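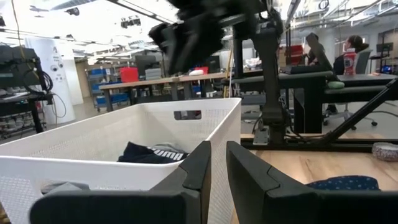

In February the woman who runs the clothes exchange in Prenley changed the way she sorts. Before, everything went into big bags. Now she uses white plastic baskets with holes in the sides, and a wooden table.

"In a bag you forget what you have," she told me. "In a basket you see the color and you remember."

The exchange receives around 300 pieces in a good month. She takes them one by one from the basket, opens them on the table and looks at the seams first, then the collar. Dark blue is the most difficult color for her.

"Navy hides everything. A stain, a small hole, you find it only with your fingers. With a small pattern on it, it is even worse." 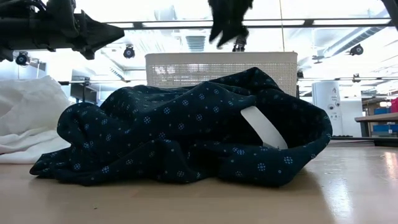 She does not mind when the clothes arrive in a heap. People from Ollness often fold them very nicely, she said, and then she must unfold all of it again. White things she keeps in their own pile and checks last.

I asked how long one basket takes her. "Maybe 17 minutes, if I don't talk," she said. "Today it will be longer."

The next exchange day will have 12 tables.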